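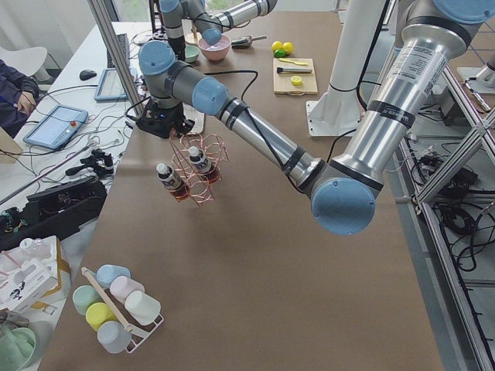
November, by Ha-rang Heo

Search this site Go

I caught Pantelis Liapis on a Sunday morning, just before the shop opened, and he was already talking bitters before I had my coat off (he's like that, it's great). He has been making them for eight years, mostly orange and gentian, and he wanted to start with color. "People think dark means strong," he told me. "I had a pale one that would knock your hat off!" Small bottles with that amber-red liquid, like the two in the copper-colored wire rack, make me think of cough syrup, and when I said so he laughed for a good long while.

So how did he learn? Badly, he says. His first batch sat in the jar for 46 days and tasted like a pencil. "I poured it on the roses. The roses didn't like it either."

These days he tastes every morning and strains when the peel goes dull. And his favorite way to drink it? Six dashes in plain soda water, no ice. I tried it at home that night and went back for seconds.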